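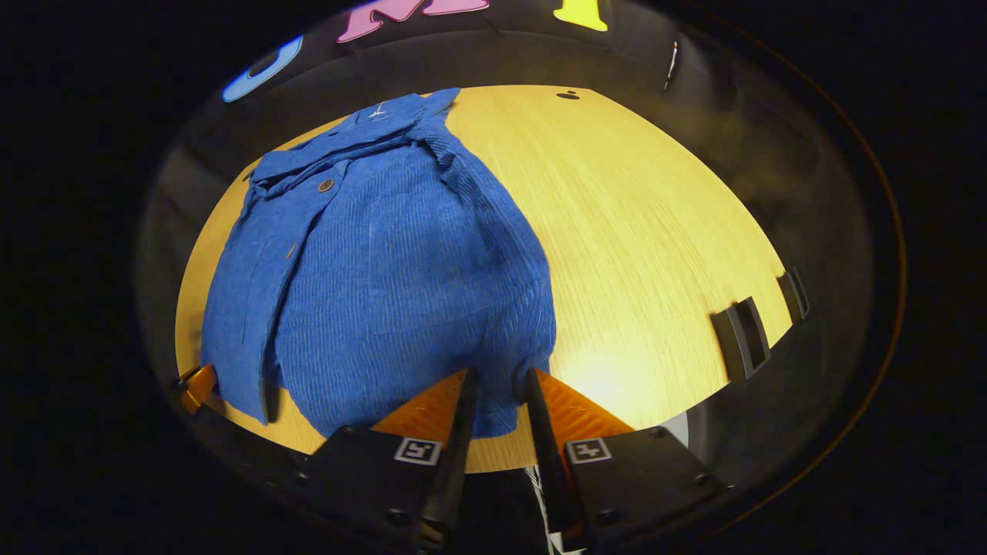 About Cevedora

Cevedora rebuilds and supplies engines for four-cylinder and six-cylinder passenger cars that are no longer supported by their original manufacturers. The company was founded by Poul Vestergaard and Gaetano Morelli, who had worked together in the machine shop of a regional bus operator and took over its boring and honing equipment when the shop closed. Cevedora has remained independently owned and continues to operate from a single site.

What We Do

Our principal business is the complete rebuild of customer engines. Work includes cylinder boring and honing, crankshaft grinding, line boring, valve seat replacement, pressure testing of cylinder heads, and the balancing of rotating assemblies. Customers may send a complete engine or individual components. Every engine is stripped, cleaned and measured before a written quotation is issued, and no machining is carried out until the customer has approved it in writing.

The parts department, which trades under the name Flarero, stocks gaskets, bearings, piston rings, timing components and oil pumps. The catalog currently lists 2815 part numbers. Orders from independent garages and private owners are handled on the same terms. Where a part can no longer be purchased new, Flarero may be able to offer a reconditioned original on an exchange basis.

Clunine is our cylinder head service. It was acquired as a separate business and moved into the main building the following June. Its pressure test bench can accept heads up to 19 inches in width. Larger castings are referred to a partner shop by agreement with the customer.

Management

Poul Vestergaard, Managing Director
Gaetano Morelli, Technical Director
Guðlaug Kjærgaard, Head of Parts and Supply
Hjalti Toft, Workshop Manager
Hjalti Baldursdóttir, Customer Accounts and Warranty

Quality and Warranty

A measurement sheet accompanies each completed engine. It records bore diameter, taper, journal dimensions, bearing clearances and piston-to-wall clearance, together with the initials of the machinist responsible. Copies are retained by the company and can be requested by a later owner on presentation of the engine number.

Complete rebuilds are covered by a warranty of two years from the date of collection or dispatch. The warranty applies to parts supplied and labor performed by Cevedora. It does not extend to engines used in competition, to damage caused by overheating or loss of oil pressure, or to components supplied by the customer. Full terms are printed on the reverse of the quotation.

Training

Cevedora accepts two apprentices each year through the Tahiri program. Apprentices rotate through disassembly, inspection, machining and final assembly before choosing an area of specialization. Applications should be addressed to the Workshop Manager and should include a school transcript and one reference.

Visiting Us

Customers are welcome to deliver or collect engines in person by appointment. Please drain all oil and coolant before delivery and label any loose parts with the owner's name. Access to the machine shop floor is restricted to staff, but completed work can be inspected in the reception area before payment.

Page last reviewed Sep 14, 2022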